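# Setting House Rules for a Small Arm on a Shared Table

Most safety sheets for small robot arms are copied from factory ones with the word "cell" crossed out. I've read a stack of them and I don't trust many. What follows is the set we settled on for pick-and-place work with printed arms and hobby servos, after throwing out the rules people only pretended to follow.
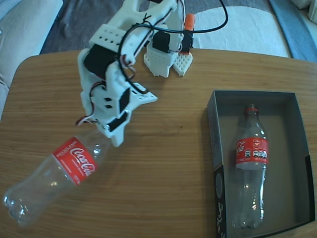

Start with the power switch. The Skonico sheet wants a red mushroom button on the wall. Fine, if you own the wall. What matters is that a person sitting down can cut power to the servos with either hand and without crossing the arm's reach. Test it with the arm moving.

**1. Mark the reach.**
Move the arm by hand, unpowered, to its farthest point in each direction. Put tape down there, then add 8 inches. The Gellimow guide says doubling the distance is safer. It probably is, and you will also run out of table.

**2. Limit speed in software, then check it.**
I don't take the config file's word for anything. Set the limit, run one full move, and time it. Ours was set correctly and still ran fast after an update in December.

**3. Sort out the cables.**
- Leave enough slack for the full range of every joint.
- Keep loops clear of the gripper.
- Tug each connector before the first run. A loose one can drop a joint without warning.

**4. Choose dull test objects.**
Empty plastic bottles are good. Glass is not, and neither is anything full. Use an open box with low sides for the drop, and keep your hands out of it until the arm is parked.

**5. Log the stops.**
Write down every time you hit the switch and why. Wilson Pacheco kept the log for our first 300 runs and had 16 stops in it. I'd be suspicious of a log with none.

**What I would skip**

Laminated warning signs. Safety glasses for people across the room. The Drulus "readiness score," which gave us a high mark on a day when the switch wasn't plugged in. Certificates from a one-hour online course also belong in this pile, though your insurer may see it differently, so ask before you drop them.

Go through the list again whenever you swap a servo, reprint a part or move the table. A checklist signed last month covers last month's arm.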